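# An afternoon at the Hirnley open day

30 Aug 2023

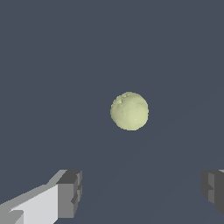 **Filed under: Visits / Robots**

I nearly didn't go to Hirnley, because the train was late and it was tipping down, but I'm so glad I did! The Vindus lab only opens its doors once a year (it used to be February, when hardly anyone fancied the walk up from the station) and this year they'd given a whole room over to grasping, my favourite subject by miles.

Arvo Tikkanen was doing the talking. He works on what they call Pyo, a way of teaching a gripper to pick things up by practising in simulation first, and he had the simulator up on a big screen. A pale yellowy-green ball, a plain dark background, two grey fingers poking up from the bottom, and that's your lot. I said it looked like a very old computer game and he seemed quite pleased.

The idea, as far as I followed it, goes like this. The policy gets a small picture from a camera near the fingers, and from that alone it has to decide how to move. No list of coordinates, no label saying "ball". Every practice run has its own start position and its own shape, and some of the shapes are knocked about on purpose. The ball on the screen had a little patch of dents near the top left, and Arvo said those matter a lot, as a policy trained only on perfect spheres gets very fussy about where it puts its fingers.

They trained on 2860 different objects, which sounds a lot until you hear that an earlier version used only 1000 and did nearly as well on round things. The extra ones paid off with awkward shapes (handles, mostly). I asked why the pictures were so blocky and got a proper answer: small pictures run faster, and in their tests sharper ones gave no better grasps, so they stopped paying for them.

Then the result. On the real arm, with 47 household objects it had never met, the version trained with dented shapes dropped six. The version without dropped more than twice that. He was careful to say it was one arm in one room, and that shiny things still beat it.

There was a second talk, on Skinon, their touch sensor, but it was standing room only and I'd had enough of standing by then. I had a cup of tea and a very dry flapjack instead and went back to ask Arvo about transparent cups. They haven't tried them yet. He wrote it down, so I'm claiming that one if it ends up in the paper!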